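4.2 Joint tolerance and the trade of parts

The second theme in our interviews was the fit of the joints. Small articulated figures of the Vanlow type are built on a peg and a socket of one shared size, so that an arm from one release can be put on the body of another. The collectors in our study did not speak of this as a technical matter at first. They spoke of "good" and "bad" runs, and only when we asked further did they explain that a good run is one in which the peg turns with some resistance and stays where it is left.

We collected 266 messages from the Tultwood trading board in which a joint was mentioned. In most of them the writer wanted to exchange a loose part for a tighter one, often in the same color. The price of the figure had little influence on these exchanges. A torso from a small run of 400 pieces was offered against a common one, with the only condition that the hip sockets be firm. We find this interesting, as earlier work on toy collecting puts rarity in the first place and gives the handling of the object a small role.

Color has an effect too, according to our respondents. Clear and metallic plastics were said to be softer at the peg, and dark plastics harder. We could not confirm this by measurement. Cedico, the workshop that cast the Vanlow parts, did not keep notes on the mixture used for each run, and the pieces we could borrow were of different ages. The claim should therefore be read as a belief among the collectors, although a strong one. Eight of our nine respondents repeated it without being asked.

A related practice is the repair of loose joints. Three methods were named: a thin coat of clear floor polish on the peg, a strip of plumber's tape, and heating the socket in water. The first was the most common and also the most disputed. Edit Boros keeps her polished figures in a separate drawer and tells each trading partner about the treatment before sending a part. Others do not mention it, and this was the cause of several long arguments on the board (see Section 5.1). 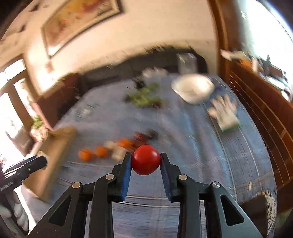
Figure 3. Round tomato held between two blue-lined finger pads, with metal pins at the joints of the black fingers.

Iulian Surdu did not agree that the repaired parts should be counted together with the original ones, and he wrote to us after reading a draft of this section that "a polished peg is a different peg, and if you trade it as the old one you are selling me your own work and not the factory's." He proposed that we divide the messages into two groups. We tried this, but in many messages the condition of the part is not stated, and the second group became too small to be of use.

His objection remains important for the reading of our results. When a collector writes that a joint is firm, we do not know if the firmness comes from the mold or from the kitchen table. Ingegerd Viklund, who coded the messages with the second author, marked such cases as "open," and they are kept as a separate category in the tables of the appendix.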